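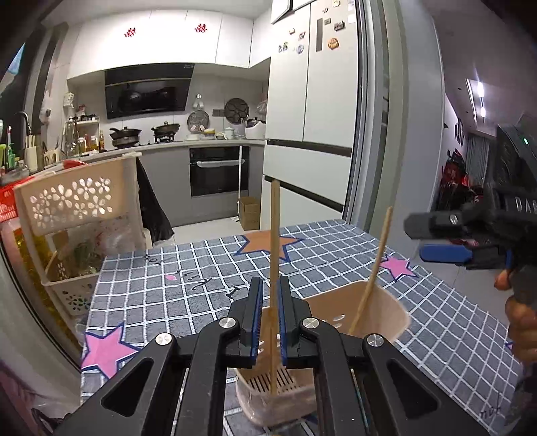
4 min read

Derken Two-Finger Hand Gripper (sold singly or as a left and right pair)

I get the same email a lot. It goes something like "my sister says there are robots that put the dishes away now, should I wait and get one of those?" And since I run the parts side of Dronar and spend my days with grippers, I suppose I'm the right person to ask. My answer is still no, don't wait, put the dishes away. But the gap is smaller than it was when I started listing this thing, and I think the Derken is a good way to see for yourself where the gap is.

It's a gripper you hold. Two black fingers with blue pads, open and close, and that's all you get to work with. No wrist of its own, no thumb, no feeling in the fingertips. You do the chore through it and you find out very fast which chores are hard. Chopsticks are my favorite test! I can drop a pair in a drying caddy with my bare hand while I'm looking at the stove. With the gripper I have to think about where the stick is in the pads, which way it's leaning, whether the bottom end has cleared the rim, and what the other hand is up to.

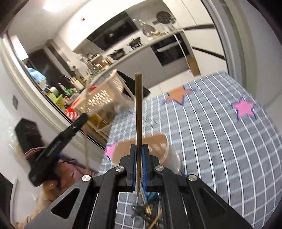

Colleen Vrabel

Why chopsticks, when everybody else demos with a mug? A mug is wide, it has a flat bottom, and if you let go a little early it mostly lands fine. A chopstick has almost nothing to hold on to. Lying flat on a cloth, it's so low that the finger tips want to bump the table before they close on it. Once you do have it, any slop in your grip shows up at the far end, and the far end is the part you're aiming with.

I keep a list of 19 kitchen jobs that I run every new gripper through, and the Derken gets me through 12 of them without swearing. Towels, cups, bagged greens, lids with a knob, all good. Sticks are in the "yes, but slowly" pile. Wet plates are a no from me, and so is anything with a twist cap unless you have the pair and a patient second hand.

What I like about it: the pads. They bite on wood much better than the smooth ones on the Van Beek we used to carry, and you can swap them without taking the fingers off. The arms are stiff too — I've squeezed a lot of these and the fingers stay parallel all the way in, so a thin thing gets held along its length instead of pinched at one corner.

What I don't like: it's bulky down by the knuckles. If you're working over a tall caddy you'll knock it sooner or later, and if you're using two at once you'll knock them into each other.

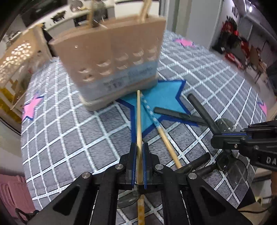

Two at once is still how I'd buy it, though. Plenty of chores turn out to be two-handed when you try them this way. One side steadies, the other side does the fussy bit, and then they trade. People do that without noticing. A machine has to be shown it, over and over, and for stick-in-a-caddy I figure on some 70 tries before I'd call a person smooth with the grippers, let alone a robot. So can a machine do this chore? In a tidy setup, with the caddy where it expects it, I've watched one manage. In my kitchen, with stuff on every inch of counter, I wouldn't leave it alone with the job yet. Ask me again next June.

If you already own the Vestadmont tabletop arm, the Derken fingers fit its mount with the adapter plate (listed separately, check which mount you have, there are two). Practice by hand first. It'll save you a lot of head-scratching later about whether the arm is bad at the job or the job is just bad.

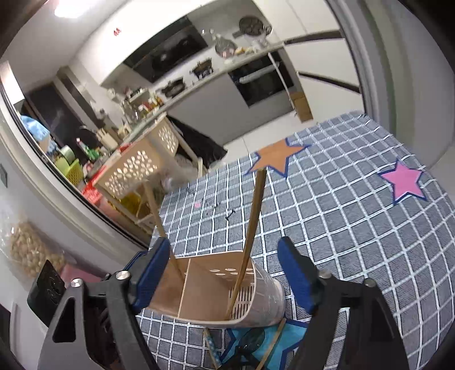
What's in the box

One Derken hand gripper, or two if you pick the pair
Blue finger pads, fitted, plus one spare set per gripper
Hex key for the pivot screws
A folded card with my setup notes (please read the bit about not overtightening)

Returns

You have 60 days. Scuffed pads are fine, I expect scuffed pads. I can't take it back if the pivots have been drilled out, and yes, I've had that happen. Spare pads ship the same day if you order before 2 p.m.

Last updated: June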